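4. Laying the mat and setting out the cup

The Fostum mat is square with rounded corners and goes on any flat table. It keeps light plastic cups from sliding on a smooth top.

1. Clear the table and wipe it down. Let it dry fully before the mat goes on.

2. Unroll the mat with the waffle side up. If the corners curl, turn the mat over and leave it flat for 2 hours with a book on each corner.

3. Smooth the mat from the center outward with your palm. Air trapped underneath will make a tall cup lean.

4. Stand the cup on its base, open end up, well in from the edges of the mat.

5. Press down lightly on the rim. The cup should not rock. If it does, check for crumbs under the base.

Note: Frosted cups show fingerprints less than clear ones, but scratches cannot be polished out. Use a soft cloth - never a scouring pad.

Note: The mat can be washed by hand in cool water. Hang it over a rail and do not wring it. Drying usually takes overnight.

Caution: Do not pour hot drinks into the plastic cup. Do not put the mat in a tumble dryer or iron it.

Caution: Keep the filled weight of one cup under 200 g when the mat is used on a tilted or folding table. 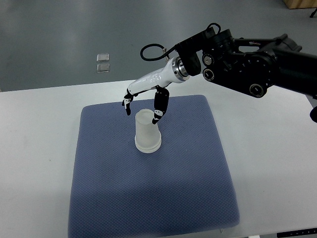
Latrice Villanueva
Technical Writer, Fostum

A frosted cup standing upright on the blue mat, as in step 4. For spare mats and cups, see section 5.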